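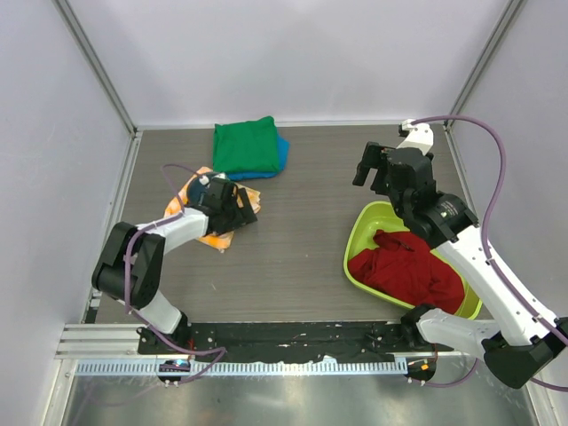 Kann die Lebenspartnerin der leiblichen Mutter ein Kind adoptieren, wenn die beiden nicht verheiratet sind?

Seit der Änderung des Adoptionsrechts ist die Stiefkindadoption auch in einer verfestigten Lebensgemeinschaft möglich. Das Gesetz geht in der Regel davon aus, dass eine solche Gemeinschaft besteht, wenn das Paar seit mindestens vier Jahren oder mit einem gemeinsamen Kind eheähnlich zusammenlebt.

Betreff: Re: [Rundbrief Familienrecht] Beratungspflicht und Unterlagen bei der Stiefkindadoption
Von: Ese Effiong, Fachstelle Regenbogenfamilien, Beratungsverbund Flesmont
An: Verteiler der Beratungsstellen

Sehr geehrte Kolleginnen und Kollegen,
sehr geehrter Herr Troncoso,

die vorangestellte Frage erreicht die Fachstelle weiterhin am häufigsten. Die Antwort wurde mit dem Referat abgestimmt und kann in dieser Fassung in die örtlichen Merkblätter übernommen werden. Zu der Anfrage, die am Ende dieser Nachricht wiedergegeben ist, nehmen wir wie folgt Stellung.

1. Beratung vor der Antragstellung

Vor einer Stiefkindadoption haben sich grundsätzlich die abgebenden und annehmenden Elternteile sowie, entsprechend seinem Entwicklungsstand, das Kind durch eine Adoptionsvermittlungsstelle beraten zu lassen. Über die Beratung wird eine Bescheinigung ausgestellt, die dem Familiengericht vorzulegen ist. Eine Ausnahme gilt, wenn der annehmende Elternteil zum Zeitpunkt der Geburt mit dem leiblichen Elternteil verheiratet war oder in einer verfestigten Lebensgemeinschaft lebte. Zwei Mütter, deren Kind in die bestehende Ehe hineingeboren wurde, sind demnach nicht auf die Bescheinigung angewiesen. Wir bitten darum, diese Familien nicht vorsorglich an eine Vermittlungsstelle zu verweisen. Eine freiwillige Beratung bleibt selbstverständlich zulässig und ist in manchen Fällen sinnvoll.

2. Notarielle Beurkundung

Der Antrag der annehmenden Person und die Einwilligung des rechtlichen Elternteils bedürfen der notariellen Beurkundung. Die Einwilligung der Eltern kann erst erteilt werden, wenn das Kind acht Wochen alt ist. Mehrere Beratungsstellen haben berichtet, dass Termine bereits während der Schwangerschaft vereinbart werden. Gegen eine frühzeitige Terminabsprache ist nichts einzuwenden, sofern die Frist bei der Beurkundung selbst gewahrt ist.

3. Angaben zum Samenspender

Bei einer ärztlich unterstützten Befruchtung mit Spendersamen einer Entnahmeeinrichtung sollte die entsprechende Bescheinigung der Klinik dem Antrag beigefügt werden. Bei privater Spende ist die Rechtslage anders zu beurteilen, da der Spender als möglicher leiblicher Vater am Verfahren zu beteiligen sein kann. Ob er auf eine Beteiligung verzichtet, sollte vor der Antragstellung geklärt und schriftlich festgehalten werden. Die Beratungsstellen leisten hierzu keine Rechtsberatung im Einzelfall und verweisen an die anwaltliche Sprechstunde des Projekts Jomell.

4. Zuschuss aus dem Fonds Fevitach

Familien mit geringem Einkommen können für Notar- und Anwaltskosten einen Zuschuss bis zu 1.000 Euro beantragen. Sind im selben Haushalt Verfahren für mehrere Kinder anhängig, liegt die Obergrenze bei 2.000 Euro. Im laufenden Förderjahr sind 181 Anträge eingegangen. Unvollständige Anträge werden nicht abgelehnt, verlängern jedoch die Bearbeitung. Häufig fehlt der Einkommensnachweis der leiblichen Mutter; er ist auch dann erforderlich, wenn allein die Partnerin den Antrag stellt.

Die überarbeitete Fassung des Merkblatts wird im August über den Verteiler versandt. Änderungswünsche nimmt die Fachstelle bis dahin per E-Mail entgegen.

Mit freundlichen Grüßen
Ese Effiong
Fachstelle Regenbogenfamilien
Beratungsverbund Flesmont

Horacio Troncoso, Beratungsstelle Holroyd, schrieb:

> Sehr geehrte Frau Effiong,
>
> in unserer Beratungsstelle sind derzeit 5 Fälle in Bearbeitung, in denen
> die Mütter bei der Geburt des Kindes bereits verheiratet waren. In zwei
> dieser Fälle wurde den Familien telefonisch mitgeteilt, ohne Bescheinigung
> einer Vermittlungsstelle sei der Antrag unvollständig. Nach meinem
> Verständnis trifft das nicht zu. Ich wäre Ihnen für eine Klarstellung
> dankbar, die wir den Familien schriftlich aushändigen können.
>
> Ferner bitte ich um Auskunft, ob der Zuschuss aus dem Fonds Fevitach auch
> nachträglich gewährt wird, wenn die Notarrechnung bereits beglichen ist.
>
> Mit freundlichen Grüßen
> Horacio Troncoso

Nachtrag zur letzten Frage von Herrn Troncoso: Eine nachträgliche Gewährung ist möglich, solange der Beschluss des Familiengerichts noch nicht ergangen ist. Dem Antrag ist in diesem Fall eine Kopie der Rechnung mit Zahlungsbeleg beizufügen.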